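Fio sobre organização de bancada, porque me mandaram de novo aquele folheto da Catex e eu não aguento mais ler que "cada coisa tem o seu lugar". 29 jul 2018, guardem para me cobrar depois.

O argumento do folheto: se você separa tudo por cor, para de perder tempo procurando. Bonito. Só que ninguém procura coisa pela cor quando está com pressa, procura pelo último lugar onde largou.

Testei o método na bancada da oficina da Nasenley. Três semanas. Na primeira todo mundo guardava direitinho e tirava foto. Na terceira a caixa dos "diversos" já tinha mais coisa dentro do que todas as outras juntas.

E a caixa dos "diversos", claro, não está prevista no método. O Sistum (é esse o nome, eu não escolhi) diz que item sem categoria é item que você deveria jogar fora. Joguei dois. Precisei dos dois em seguida.

Tem também a questão do preço. O conjunto básico sai por 1777, sem frete. Por esse dinheiro eu compro pote de sorvete com sorvete dentro até agosto do ano que vem.

"Ah, mas o da Lennox é mais barato." É, custa 1000. E a divisória entorta se você apoia o cotovelo nela. Usei um na casa do meu irmão e passei a tarde desentortando divisória em vez de guardar coisa.

O que me irrita mesmo é a conversa de que peça colorida organiza sozinha. Peça brilhante em rosa-clarinho com uma tira verde-água em cima chama atenção, concordo. Chamar atenção e voltar para o lugar são dois assuntos, e o folheto trata como um só.

Já essas estruturas cinza-claras cheias de saliências retangulares, eu até queria gostar. Parecem sérias. Mas cada saliência é um canto a mais para limpar, e quem escreve folheto não passa pano.

Me disseram que o problema sou eu, que não tenho disciplina. Pode ser. Mas se o método depende de disciplina, para que serve o kit? Disciplina funciona com caixa de sapato.

A única coisa que durou na bancada foi uma bandeja rasa perto da porta. Sem etiqueta e sem cor. A pessoa sai, larga ali, a próxima pega ali. O folheto chama isso de "ponto de acúmulo" e manda eliminar. Não eliminei.

Se alguém usa o Sistum há mais de um ano e ainda guarda tudo por cor, me conta. Quero saber quantas pessoas mexem na bancada, porque desconfio que a resposta é uma.

Fecho o fio com rosa e verde-água.
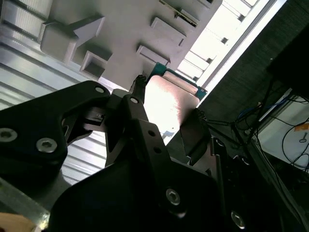 Rafsan Abeysekara: uso por cor há dois anos e funciona, mas confesso que moro sozinho e ninguém mais encosta nas minhas coisas. Essa bandeja perto da porta eu vou copiar. Você deixa parafuso solto nela também ou só coisa grande?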